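報道関係各位
5月
株式会社Surkar

小物の置き場所に困る共用作業室向けに、卓上箱「Haltham」と整理プログラムの提供を開始
外側は白、内側は青。席を立つ前の片付けを部屋の習慣に

株式会社Surkar(以下、Surkar)は、共用の作業室や打ち合わせ室、学校の実習室などを対象に、ふたのない卓上箱「Haltham(ハルサム)」と、これを使った整理プログラム「Dalgleish(ダルグリーシュ)」の提供を5月より開始します。受け付けは法人および教育機関を対象とし、個人向けの販売は現時点では予定していません。

■ 開発の背景

複数の人が入れ替わりで使う机では、部品や文具、ケーブルの留め具といった小さなものが、作業の後に残りがちです。引き出しのある机であればひとまずしまうことができますが、共用の作業室では、天板と脚だけの机を選ぶ施設が増えています。模様替えがしやすく掃除もしやすい反面、小物の行き場がなく、次に使う人が前の人のものを端に寄せてから作業を始めることになります。

Surkarが共用作業室の利用者271人に行った聞き取りでは、困っていることとして「机の上に誰のものか分からない小物が残っている」という回答が最も多く寄せられました。続いて多かったのは「捨ててよいか判断できない」「自分の置き忘れたものが見つからない」という声でした。棚や収納家具を増やしてほしいという要望は、当初の予想より少数にとどまりました。

この結果を受け、Surkarでは新しい棚の企画をいったん見送り、机の上で完結する箱の開発に切り替えました。作業中は手元の受け皿として使い、終わったら箱ごと所定の場所へ運ぶ、という使い方を前提にしています。

■ 「Haltham」について

Halthamは、上面が開いた四角い卓上箱です。ふたはありません。試作の段階ではふた付きのものも用意しましたが、試用した施設の多くで、ふたが外されたまま別の場所に置かれ、それ自体が片付けの対象になっていました。製品版ではふたを廃止し、ものを入れる動作が片手で済む形に絞っています。

外側の白は、白い天板や白い壁の多い作業室に合わせたものです。一方、内側には青を採用しました。灰色や黒、銀色の小物は白い面の上でも見分けられますが、白や半透明の部品は白い箱の中で見落とされることがありました。内側を青にした試作品では、箱の中に残ったものに気付きやすいという意見が複数の施設から届いています。

箱の前面には、施設ごとの表示を貼ることができます。席番号や班の名前、管理用の印など、表示の内容は自由です。Surkarからは無地の表示シールを20枚付属します。印刷用のひな型は、導入施設向けの案内ページから入手できます。

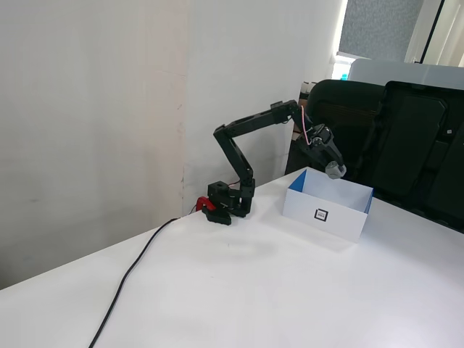 白い机に置いた卓上箱。外側が白、内側が青で、ふたはない。

■ 机の上での置き方

箱の置き場所は、利き手の側で、ひじを伸ばしきらずに届く位置を推奨しています。奥に置きすぎると、ものを入れるたびに体を起こすことになり、使われなくなる傾向がありました。反対に手前に置くと書類やノートの場所とぶつかります。試用施設では、天板の中ほどから少し横に寄せた位置に落ち着いた例が多く見られました。

ケーブルを使う作業では、箱の下にケーブルを通さないようお願いしています。箱が傾くほか、箱を持ち上げたときに引っ掛かるおそれがあります。電源を取る側と箱を置く側をあらかじめ分けておくと、机の上の動線が整理しやすくなります。クランプなどで天板の縁に器具を固定している机では、先に器具の位置を決め、その後で箱の位置を決めてください。

椅子については、作業後に机の下へ戻すか、壁側に寄せるかを部屋ごとに統一することをお勧めします。椅子の位置がそろっていない部屋では、箱を回収して回る際に通路がふさがり、片付けが途中で止まることがあったためです。

■ 整理プログラム「Dalgleish」について

Dalgleishは、Halthamを導入する施設向けの講習と資料をまとめたプログラムです。1回40分で、実際に使っている部屋で行います。会議室での座学は含みません。

内容は次のとおりです。

机の上のものを一度すべて分ける
参加者が普段の机の状態から始め、「今日使うもの」「部屋に戻すもの」「持ち主が分からないもの」に分けます。この段階では捨てる判断をしません。

箱に入れるものを決める
Halthamに入れるのは、作業中に手元に置く小物に限ります。飲み物、刃物、液体の入った容器は対象外です。何を入れるかは施設ごとに一覧を作成し、机から見える場所に掲示します。

席を立つ前に箱を空にする
作業が終わったら、箱の中身を元の場所へ戻し、空の状態で机に置きます。持ち主の分からないものは、部屋に一つだけ設ける預かり場所へ移します。預かる期間は施設の規則に合わせて決めていただきます。

天板と壁際を拭く
小物がなくなった天板を拭き、机が壁に接している部屋では、机を少し離して壁際も確認します。白い壁は擦れた跡や汚れが目に付きやすいため、椅子や机が当たる高さを重点的に見ます。落ちない跡は無理にこすらず、場所を記録して施設の管理担当へ引き継ぎます。

講習後は、部屋ごとの手順を1枚にまとめた掲示物をお渡しします。掲示物は日本語版と英語版があります。

■ 試用施設での使われ方

製品化に先立ち、共用作業施設「Osach(オサック)」の協力を得て、試作品による試用を実施しました。Osachでは、電子工作や模型製作、試作品の組み立てなどに使われる部屋で箱を配置し、利用者の意見を集めました。

試用の開始当初は、箱が小物の一時置き場のまま何日も空にならない机がありました。そこで、片付けの手順を書いた掲示を入口から各机のそばへ移し、利用終了の時刻より前に片付けの時間を設けるよう変更しています。変更後は、終了時の見回りにかかる時間が従来より約20分短くなりました。

Osachの施設運営を担当するドニー・ランキン氏は次のようにコメントしています。

「以前は、机に残ったネジや部品を見つけるたびに、前の利用者へ連絡して確認していました。箱を置いてからは、残っているとしてもほぼ箱の中です。探す場所が決まったことで、連絡の手間が減りました。希望を言えば、深さの違う箱も選べるとありがたいです。長い工具を使う人には、今の大きさでは少し物足りないようです」

Surkarで本製品の企画を担当したキルスティン・カーは、次のように述べています。

「収納用品の開発では、どれだけ多く入るかを考えがちです。Halthamでは、入れすぎないことを優先しました。上から見て中身が分かる量に収まっていれば、空にする作業も短く済みます。内側の色は最後まで意見が分かれ、灰色の案も残っていましたが、試用先で白い部品の取り残しが続いたことから青に決めました。深さの違う箱についてはOsach以外の施設からも要望があり、検討しています」

■ お手入れと使用上の注意

普段のお手入れは、水で湿らせて固く絞った布で拭いてください。内側の隅に細かなくずがたまった場合は、箱を逆さにして取り除いてから拭きます。研磨剤の入った洗剤は、表面を傷めるため使用できません。

直射日光の当たる窓際や、暖房器具の近くでの保管は避けてください。箱の上に腰掛ける、踏み台にするなどの使い方はできません。食品を直接入れる用途には対応していません。

中に鋭利なものを入れる必要がある場合は、個別のケースに収めたうえでお使いください。児童や生徒が使用する施設では、指導者が中身の一覧を確認してからの使用をお願いします。

■ 提供方法

Halthamは、机の台数に合わせて個数を指定できます。Dalgleishの講習は単独でも申し込みが可能で、すでにお使いの箱やトレーを使って実施することもできます。その場合は、事前に部屋の写真と机の配置図をお送りください。

導入を検討中の施設には、試用品の貸し出しを行います。貸し出しは一施設につき20個までとし、返送時の送料はSurkarが負担します。試用期間中に寄せられた意見は、今後の寸法の追加や付属品の見直しに利用します。

価格は、導入個数と講習の有無に応じてお見積もりします。教育機関向けの料金については、お問い合わせの際にその旨をお知らせください。

■ 今後の予定

Surkarでは、深さを変えた箱の試作と、預かり場所に置くための表示札の準備を進めています。いずれも提供時期は未定です。Osachでの試用は引き続き行い、部屋の用途によって手順をどう変えるとよいかを確認していきます。

■ 会社概要

社名:株式会社Surkar
事業内容:共用空間向けの卓上用品の企画および販売、整理に関する講習の実施

■ 本件に関するお問い合わせ

株式会社Surkar 広報担当
お問い合わせは、当社ウェブサイトの報道関係者向け窓口よりお願いいたします。製品写真および掲示物の見本をご希望の場合は、掲載予定の媒体名を添えてご連絡ください。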